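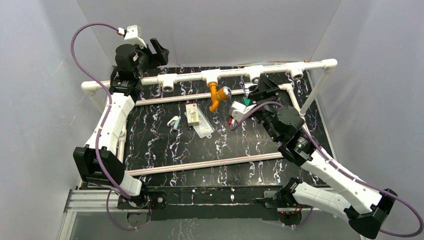 **Maëlle Quintard**
Ingénieure d'essais, cellule bimanuelle, projet Sustatance

Contrôle du 9 mars 2021, avant reprise de la série d'évaluation. Procédure Detine, version 3.

Légende : C = conforme, R = réserve (on peut rouler, à corriger), NC = non conforme (on ne roule pas).

## 1. Enceinte et accès

- [x] Panneaux gris à gauche, au fond et à droite en place. **C**
- [x] Jonctions d'angle sans jeu à la main. **C**
- [x] Arrêt d'urgence côté opérateur, essai à vide puis bras en mouvement lent. **C**
- [ ] Marquage au sol de la zone opérateur. **R**

Commentaire : le marquage est usé du côté ouvert. À refaire avant la prochaine campagne. En attendant, une seule personne au poste pendant les essais, et personne devant la cellule quand les deux bras sont sous couple.

## 2. Bâti et fixations

- [x] Serrage des embases gauche et droite. **C**
- [x] Poutre noire avant : pas de déformation. **C**
- [x] Plaque de montage côté droit, vis reprises au couple. **C**
- [x] Profilé aluminium côté gauche. **C**

Commentaire : la poutre porte des éraflures. Elles restent en surface, rien à signaler sur la tenue. Les noter quand même à chaque contrôle pour repérer une évolution.

## 3. Bras et préhenseurs

- [x] Prise d'origine des deux bras, écart dans la tolérance. **C**
- [x] Ouverture et fermeture complètes des doigts, trois cycles par préhenseur. **C**
- [x] Supports de caméra sur les deux préhenseurs : pas de jeu. **C**
- [x] Limite de vitesse en mode évaluation active. **C**
- [ ] Limite d'effort du préhenseur droit. **R**

Commentaire : le seuil d'effort du bras droit avait été relevé en janvier pour un essai de serrage et n'a jamais été remis à la valeur de la procédure. Corrigé ce matin dans la configuration. Je laisse la réserve tant que le fichier n'est pas verrouillé, car les 53 premiers essais de la série ont été faits avec l'ancien réglage. Ils restent dans la base, avec une étiquette à part, et n'entrent pas dans le taux de réussite.

## 4. Câbles

- [x] Connecteurs des caméras enclenchés. **C**
- [x] Gaine des câbles violets sans entaille. **C**
- [ ] Mou des câbles sur toute la course. **R**

Commentaire : les boucles sont larges des deux côtés. À gauche, le câble passe devant le segment blanc puis sur le coude. À droite, il fait une grande courbe sous le coude. Pas d'accrochage relevé sur la trajectoire de balayage, mais la boucle sous le support de caméra droit peut descendre vers les objets quand le préhenseur travaille bas. Ajouter un point d'attache sur le segment long, sans tendre le câble au poignet. Refaire ensuite le balayage complet des deux bras.

## 5. Bâti d'essai en tube PVC

- [x] Coudes aux deux extrémités du tube supérieur emboîtés à fond. **C**
- [x] Orientation des tés vers le bas et vers l'avant. **C**
- [x] Stabilité du bâti sous poussée latérale légère. **C**
- [x] Raccord orange en place dans le deuxième té. **C**

Commentaire : les tés tournent sur le tube si on force. Un té mal orienté fausse la mesure plus qu'il ne présente un danger. Vérifier l'angle au gabarit Pappas toutes les dix tentatives - pas seulement en début de journée.

## 6. Objets sur le plateau

- [x] Zone de travail entre les tubes de base photographiée avant l'essai. **C**
- [x] Pas d'objet coincé sous le tube avant. **C**
- [ ] Position des petites pièces relevée dans le journal. **R**

Commentaire : la petite boîte repose en partie sur l'emballage transparent. Cela compte pour la méthode, car l'emballage peut glisser et entraîner la boîte. On garde cette disposition pour la condition « plateau encombré », à condition de la noter. Le relevé du jour ne donnait que la boîte et l'emballage. Il manquait les petites pièces posées à gauche de la boîte.

## 7. Protocole et enregistrement

- [x] Horloges des flux caméra et des articulations synchronisées. **C**
- [x] Espace disque suffisant pour la série. **C**
- [x] Critère d'échec affiché au poste. **C**
- [ ] Double lecture des essais litigieux. **R**

Commentaire : la série prévoit 80 essais par condition, deux conditions (plateau dégagé, plateau encombré), même politique de commande. Une reprise de prise est admise. Au-delà, l'essai est compté en échec, même si la pièce finit dans le té. Un arrêt d'urgence compte aussi en échec et se note avec son motif. Jusqu'ici, les lectures différaient surtout sur les insertions partielles : le critère Zundgate parle de pièce « maintenue » sans dire combien de temps. J'ai écrit trois secondes, doigts ouverts et dégagés. À valider avant publication des chiffres.

## Suite

Aucun NC. Reprise autorisée en vitesse réduite, avec les cinq réserves ouvertes. Ordre de traitement : limite d'effort, câble droit, relevé des objets, double lecture, marquage au sol. Prochain contrôle après correction du câble, sections 3 et 4 uniquement.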